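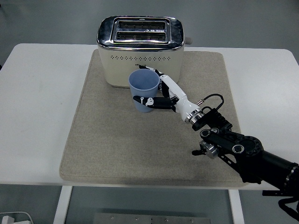
How do I keep a romance series in order when the second book happens before the first one?

Hello everybody. I write small-town romance and I am in the middle of a series with the title Bivivero, which is also the name of the village where all of it takes place. Book one is published since last winter. It is the story of Tava, who comes back to run her aunt's plant nursery, and the veterinarian Lüthi. Book two is finished as a draft, 78 thousand words, and it is about the aunt when she was young. So it happens 15 years before book one.

Now my problem. My cover designer wants to know if she should put "Book 2" on the cover, or "A Bivivero Prequel", or only "A Bivivero Novel" without any number. I asked in my newsletter (it has 520 readers, not so many, but they do answer) and they were divided. Some say they never start a series with a prequel because they are afraid it is only a short extra. Others say that if there is a 2 on it and Tava is not in it, they will feel cheated.

In book one the reader learns near the end that the aunt was once engaged to the man who owns the sawmill. In book two this is known from chapter 3. If somebody reads the prequel first, that surprise is lost. I can live with this, but I would like the majority to read in the order I wrote.

I plan to release in December. Any advice is welcome, also about how to write the description for the store page. I have tried four versions and all of them explain too much.

Asked 21 September 2019

2 answers

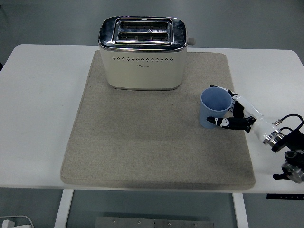 Xiuying Dong
Community mentor, Fiction and Series

I would put the number on it. I had almost the same question with my own second series, which had a story about the grandparents in the middle. English is my second language and I read a lot of reader comments slowly, with a dictionary, so I think I know them well by now. What made readers unhappy was not knowing if they had missed something. A number answers this before they ask.

On the cover itself you can keep it soft. "A Bivivero Novel" in small letters under the title looks nice and it will not become wrong later if you write more books. The number belongs in the series field of the store, where it decides how the books are listed. There you enter 2, as a normal whole number. Please do not use zero or a half. Some stores accept it and some do not, and then your book stands alone on a page where no reader of the first one will find it.

The word "prequel" I would move to the description, in the first or second line. Something in this manner:

"Before Tava came home to Bivivero, her aunt had to decide if she would leave it."

After such a sentence everybody understands the time, and you have not explained anything about the sawmill man. I would not mention the engagement in the description at all. Let the description stop at the point where the aunt meets him and does not like him. This is still a romance, the reader can guess the rest and is happy to guess.

For your four versions that explain too much: take the longest one and delete every sentence which is about the past of somebody. In a book that is already in the past this is a hard exercise, I know. Then look if there are more than two names left. The aunt has one, the hero has one, and the village is the third name already. Tava can be in the first line only. Lüthi does not need to be there, he was a schoolboy at that time if I calculate correctly.

One more point about reading order. At the front of the new book, before chapter one, you can write a short note: "This story takes place before the first Bivivero novel, but was written to be read after it." I have such a note in mine and I received no complaint about spoilers since then – one letter about a wrong train connection, but that was my mistake.

And if the surprise in book one is really important to you, check how chapter 3 tells it. Maybe the engagement can be shown there as a thing that happens to young people, without the big drum. Then the reader who comes in the wrong order does not feel that book one repeats an old secret.

Flesow

i just read them in whatever order the library has them. put the number on though, my mother gets very annoyed when there is no number

Comment from the asker:

Thank you both. I have written to the designer, the cover will have "A Bivivero Novel" and in the store it will be number 2. Xiuying, you calculated correctly, Lüthi is in one scene and he is carrying a goose. I have cut the description to six lines and now I am not sure about the title any more, but I will open a new question for this.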